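Tag-based pose estimation in the Protine cell: what the planner needs from perception
Speaker notes, November 2020
Pentti Heiskanen, Midby

Slide 1. Title

Say name and group, skip the company slide. Talk is 25 minutes with questions. Ask who has used AprilTags before. If most hands go up, cut slide 3 to one sentence.

Slide 2. Scope

Software only. The arm controller is stock and I will not discuss it. The three processes I will discuss:
tagd, the detector and pose solver
Omley, our scene model
the motion planner, which reads from Omley and never from tagd

That last point took us a year to settle. Earlier the planner subscribed to raw detections, and every dropped detection became a replan. Pause here, people usually ask about latency. Defer to slide 6.

Slide 3. Why tags at all

The cubes are plain white. We tried depth-only registration in April and got face ambiguity: a cube looks the same from any of its faces, so the solver returned a correct position and an arbitrary orientation. Tags remove the ambiguity and cost us a printer. Each ID maps to one object and one face in a lookup file. The file is versioned with the code. Do not let anyone edit it on the cell machine.

Slide 4. Frames

Draw on the whiteboard if there is one: base, table, camera, board, cube, gripper.
All poses in Omley are stored relative to table. The camera frame exists only inside tagd. If the camera is bumped, one transform changes and the stored scene stays valid.
Naming rule: T_a_b takes a point in b and expresses it in a. We had two conventions in the repository until someone placed a cube through a wall in simulation.

Slide 5. Board calibration

The calibration board has a two-by-two grid of tags. The solver uses all the corners it can see and does one joint fit. Do not average four separate tag poses. Averaging gives a board normal that wobbles when one tag is seen at a shallow angle.
Minimum for a valid fit is two complete tags. With fewer, tagd keeps the last accepted transform and raises a stale flag.
Objects overlapping the board are allowed. They cost visible corners and nothing else, provided the tags on the objects have IDs that do not appear on the board. Mention the duplicate ID bug only if there is time.

Slide 6. Timing

Detector publishes every 400 ms on the cell machine. Slow, and known to be slow. Most of it is the full-resolution quad search.
Omley republishes every 5 ms with the last known state, so the planner never blocks on vision.
Every object carries an age field. Over 1000 ms, the planner may plan around the object but may not plan a grasp on it.
Expected question: why not crop the search region? Answer: we do on the branch, not merged, because cubes that were moved by hand were missed.

Slide 7. Attached objects

Leave this one up for a while.

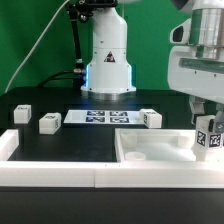

Fig. 4. Held cube above the tray, calibration board at center.

Point at the gripper first. Two tags on the held cube face forward. tagd will report a pose for this cube like any other, and Omley must decide whether to believe the camera or the arm.
Current rule: after the grasp is confirmed, the cube is attached to the gripper frame and its pose comes from forward kinematics. Tag detections are still logged. If the two disagree by more than the slip threshold, the attachment offset is updated once, at the next stationary point. No updates while moving.
Then the tray. Raised walls, and round bosses inside. The planner's first collision model was a solid box with the top removed, which made the bosses invisible to it. The present model is the tray mesh, convex decomposed, with the held cube added to the arm's collision geometry for as long as it is attached.
Then the cube at the right end of the board. It overlaps the board edge, see slide 5. It is a collision object for the approach even when it is not the target.

Slide 8. Regression set

2777 recorded snapshots, replayed on every commit. Each holds one camera image, joint positions and the accepted scene state. A failure is any change in object ID, or a pose change above tolerance.
The set is heavy on clean views. Hashmi is relabeling the occluded ones. Until that is finished, do not quote a pass rate in this talk, even if asked.

Slide 9. Open items

Slip threshold is a constant. It should depend on viewing angle.
No handling of a cube dropped between attach and release. Omley keeps it attached until the gripper reports open.
Stale flag is displayed in the operator view but not yet checked by the planner before release.
Merge or close the crop branch.

Slide 10. Questions

Backup slides: 11 is the transform tree, 12 is the lookup file format, 13 is the duplicate ID bug.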